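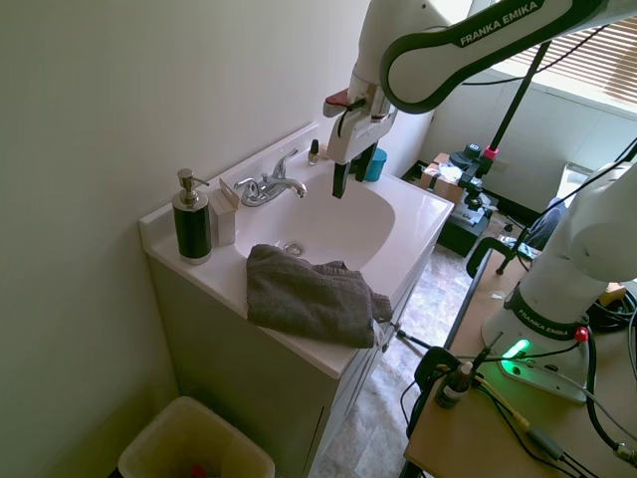
Vol. 2, No. 31

Jarkimby bathroom vanity, reviewed by people who will never brush their teeth at it

29 Jul 2025

So I've been promising a review of the vanity for a while now, and a few of you have been writing in to ask whether the Jarkimby is worth it for a home robot bench. Short version: yes, with one big complaint about the doors and a smaller one about the backsplash. The long version is long, sorry, get a coffee.

If you're new to the newsletter, Vilmos Vida and I share a workshop bay at Bozsik and we've been building a two-arm setup that's supposed to tidy up a bathroom sink. Towels, mostly. We wanted the real thing to practice on. Our first sink was a plastic dish tub screwed to a shelf (Vol. 1 readers will remember the shelf), and it taught the arms all sorts of wonderful habits that fell apart the minute we tried them over an actual basin. A dish tub has straight walls and a flat bottom. Sinks are curvy and shiny and they have a faucet parked exactly where your wrist wants to go!

The Jarkimby is the 31-inch model with the molded top, meaning the oval basin and the counter are all one piece, glossy white, on a light gray cabinet with two doors. It arrived in one box, top and cabinet nested together, and Judit Gál from the next bay helped me carry it in. Assembly was easy. The cabinet goes together with cam locks, the top sits on a bead of silicone, and the whole thing was standing before lunch. We haven't hooked it up to water and we're not going to, at least until I stop having nightmares about it.

What I like best is how solid it feels. I leaned on the front corner with most of my weight and the top didn't flex. That matters more to us than to a normal bathroom owner because an arm that presses down a little too far will happily push a cheap countertop around, and then every position you've taught it is garbage. We've had plenty of those little bumps. The vanity stays put, and we didn't even have to screw it to the wall.

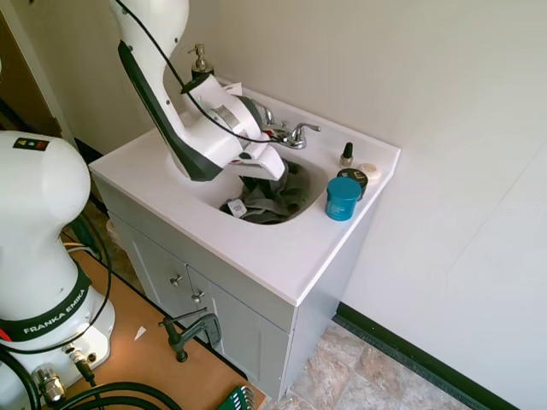
The size works out nicely next to a bench too. We butted the table up at an angle so the arm can come across the corner and get to the whole basin and most of the counter. I'd measured for a straight-on layout first, with the table square to the doors, and it was awful - the elbow kept ending up over the faucet and the far side of the counter was a stretch. Turning things on the diagonal fixed it in one afternoon. If you have the room, try that before you go and buy a taller table.

The counter has enough space on the right for a little crowd of jars and bottles, and you want that, trust me. An empty counter is a lie. Ours has a nail polish bottle on it that has become a kind of mascot. It's the tallest, skinniest thing in the group and I've come to judge each new motion plan by whether I'd bet on the bottle.

OK, complaints. The knobs. The Jarkimby comes with two round silver ones, right by the seam where the doors meet, and the template for drilling them is printed on the bottom flap of the box. I cut the flap off and threw it away. That's on me! But the paper instructions just say "see template" and then move on with their lives, so I drilled by eye. Please, Jarkimby, put it on a sheet of paper. The hinges are also on the stiff side and don't have much adjustment, and I spent more time on them than on the rest of the cabinet put together.

The backsplash is the other one. It's a low raised lip along the wall, molded into the top, and it's perfectly fine as a backsplash. For us it makes a narrow ledge that small stuff ends up on. Things on a ledge are harder for our software to find than things on a flat counter, and Vilmos says this is a feature, real bathrooms have ledges. He's right and I'm still annoyed.

Now the gloss. I went back and forth on whether to take points off for it. The top is really shiny, and with the blinds open we'd get bright patches sliding across the basin all through the day. The depth readings would go a bit strange wherever the light hit. We run with the blinds mostly closed and a lamp bounced off the ceiling these days, and it's been a lot calmer. A matte top would be easier to live with, but then I suspect we'd train on matte and get a rude surprise at somebody's house. Keep the gloss, buy a lamp.

Chrome is the same story. The faucet set is a two-handle one with a curved spout, sold separately, and so is the drain. Both are polished like a trophy. I like the faucet a lot as a piece of hardware, and the lever handles are nice and big, which we'll need later when we get to teaching the thing to turn on a tap. For now it's just an obstacle with good manners. 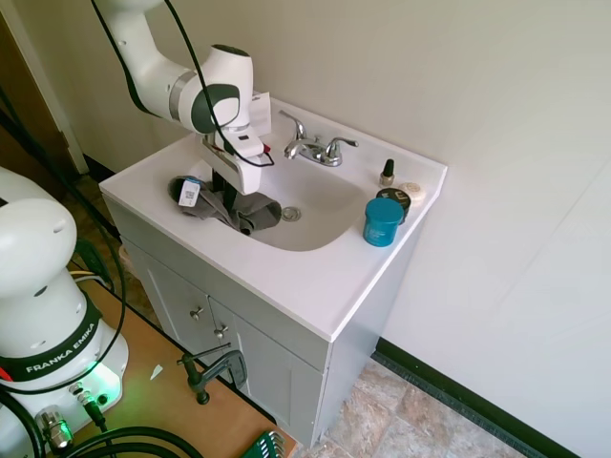 Let me talk about towels for a minute, because half of how well the vanity works for us comes down to what you put in it. We started with thin kitchen towels and they were too easy. You could grab one anywhere and the whole thing came up. Then we got the Tallel hand towels, the charcoal gray ones, 600 grams per square meter, and everything got harder overnight. They're thick, they've got opinions, and they fold over on themselves in ways I couldn't have set up by hand if I tried. They're also dark, and a dark towel in a white sink is about the friendliest contrast you could ask for when you're figuring out where cloth ends and sink begins. I'd start there. Move on to a white towel once you're feeling brave (we aren't yet).

One tip if you do go with the Tallels: wash them twice first. They shed like a cat, and the fluff goes into the fingertips and the drain and your coffee.

The basin shape really earns its keep with a thick towel. The sides slope, so a towel that gets dropped half over the rim may stay there or slump toward the drain, and you get this lovely mess of different starting positions without doing anything. In our old tub a dropped towel just sat where it fell. We logged 933 tries on the Jarkimby through July using Graveo, the little logging program Judit wrote, and I could scroll through them for hours. It saves the view from the wrist along with the arm positions, and being able to look back at what the hand was seeing right before a grab went sideways has changed how we work. Usually my first guess is wrong. I'll blame the grip, go look, and find that we'd been aiming at a fold with nothing behind it.

The edge is the hard part, if you're wondering. A towel in a heap mostly shows you its middle. There's that flat woven strip near the end of a bath towel or hand towel, the one with no loops, and we've been using it as a clue, since if you can spot the strip you have a decent idea which way the nearest hem runs. It works better than I thought it would. It also gets fooled by any smooth bit that's turned over, so Vilmos has been labeling those by hand in the evenings. Bring him snacks.

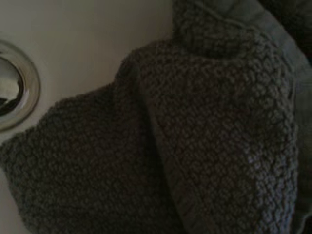
Charcoal terry in the basin as seen from the wrist, woven band running down the middle and the drain at far left.

Scratches: I expected to be writing a sad paragraph about scratches and I only have a few to report. There's a faint one on the inside of the basin from the week I had the fingertips set too low, and you have to get your face right down to it. Toothpaste took most of it out. The cabinet paint is softer than the top, so if your table has a hard edge, leave a gap or stick some felt on it. And do clamp your table down properly. We use a plain C-clamp on the edge by the doors, and I check it every morning the same way I check the stove before I leave home.

Would I buy it again? I would, and I'd get the same size. The narrower one would put the jars too close to the rim and the wider one won't fit our corner. If all you need is a surface for picking up blocks, save your money and use a table. For anybody doing cloth or sink chores at home, though, get a real vanity, and the Jarkimby is a good one. Four stars out of five, and they can have half of the missing one back when they print the template on paper.

Next time Judit is taking over for a Graveo walkthrough, including how to set it up with two arms without the file names colliding. Send her your questions by Friday.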